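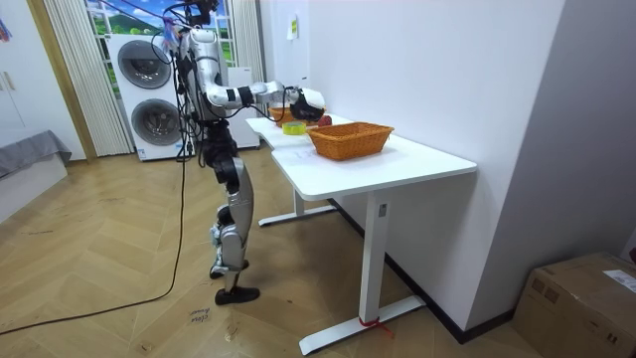 In Praise of the Slow Setup

My favorite part of working with a robot is the part most people would skip. I mean the fussing beforehand – moving the desk, routing the cables, taping down a label and then taping it down again. At Gritstead we ran 2420 sorting tries on our Wultotero cell, and the ones I trust most came after a long, dull morning of setup.

I know it sounds old-fashioned (my friends at Asdale tease me for it!), but a sheet of paper with a word in marker still seems to me a lovely piece of engineering. Anyone walking in can read it and put the baskets back where they belong.
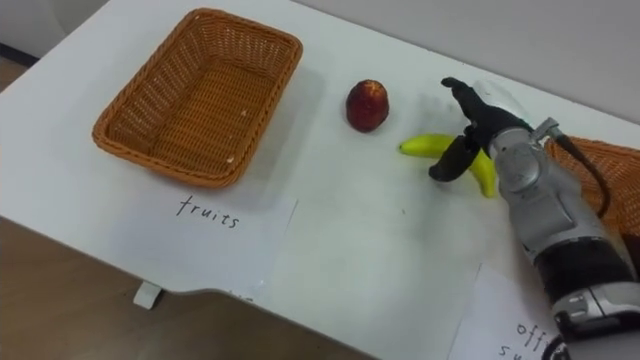
The fruit basket and its handwritten label.

So I would happily give up 9 tries for one good check of the gripper, the wrist cable and the table position. A robot can only be as steady as the corner of the room we make for it, and that corner needs looking after like a garden does.

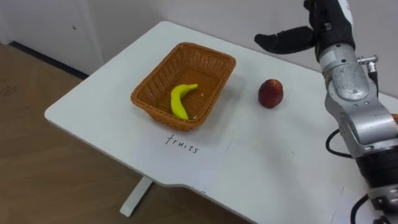
Unathi Ngcobo wrote to me that all this care could hide a weak machine, and that she would sooner nudge the table on purpose and see what breaks. I think she has a point, though I'd still want to measure the table first.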